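Home News Interviews Buying Guides Events Contact

Search this site Go

Spend Slowly: Intan Ginting on Planning for a Home-Help Robot

Aug 12, 2018

Intan Ginting has a spreadsheet she is rather proud of, and before the kettle had boiled she had turned her laptop round so I could see it. She plans the equipment spending at Helatska, a small housing provider that hopes to have a tidying robot working in its supported flats, and she has spent most of this year working out what that will cost.

"I started in January with the robot at the top of the page and everything else squeezed in underneath," she told me, laughing. "It was completely upside down! The robot is one purchase. What you want it to do in a bedroom or a bathroom, that's where the money goes, and I hadn't left a penny for it."

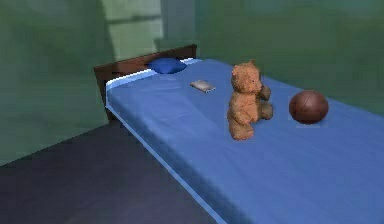

Her answer was to put off the big order and pay for simulated rooms first. Helatska took out a licence from Pronus at £1,984 for the year, and Intan set aside a further £3,000 for someone to build the rooms and write the tasks. "My director did ask what we'd have to show for it," she said. "And I said, well, a list of what to ask for, which is more than we've got now."

The list has grown to 35 lines, and she read me a good many of them (I had a second biscuit while she did). How high must the arm reach? How low? Who pays when a gripper wears out? She has two suppliers in mind, Setiawan and Grudora, and both have been sent the same questions in the same order, so that the quotes can be laid side by side.
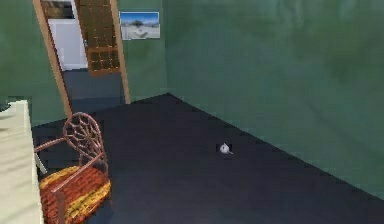
"People forget the dull things," she went on. "Delivery, training, somewhere to charge it, a spare battery, the insurance. I've given every one of those its own row, even where the figure is still blank, and a blank row nags at you in a very useful way."

I asked which room had changed the budget most, expecting her to say the kitchen.

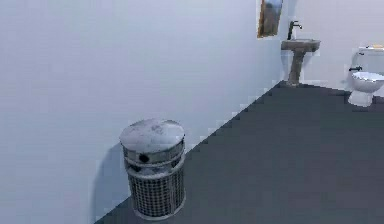
Bathrooms, she said straight away, and she had plenty to say on the subject. She had pencilled in a single gripper for the whole flat, and the bathroom tasks made her think again. "Take the bin. It's a round metal one with a lid on top and wire mesh for most of the body, and it stands right up by the wall. So do I pay for fingers that can lift a lid, or do we just buy different bins? A bin is a lot cheaper than a gripper, I can tell you that much." Both options are in the spreadsheet for now, in different colours.

She would like to hire before she buys, and she is asking each supplier whether the hire fee can come off the price later on. Her advice to anyone starting out is to talk to the cleaning staff before talking to a salesman, and to keep some money back for the second year, when the licence comes round again. "I'm still arguing with myself over the service contract," she said, closing the laptop at last. "Ask me again when the quotes are in."

Contact us | Copyright 2018 | Back to top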